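Bench assistants wanted at Lemthorpe

We're looking for people who love working with their hands! Wurine is running tabletop sessions at our Lemthorpe room through August, and we have 60 places to fill. You'll stand or sit at a light wooden table and handle small plastic parts over a tray, one piece at a time. No experience needed, just patience and a good eye. 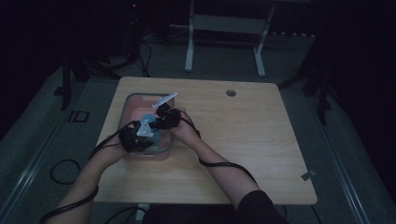 What you get

Each session lasts around 113 minutes with a break in the middle, and tea and snacks are on us. Come for one or come back for more!

How to apply

Send a few lines about yourself to the Wurine desk, quoting ref. 3663.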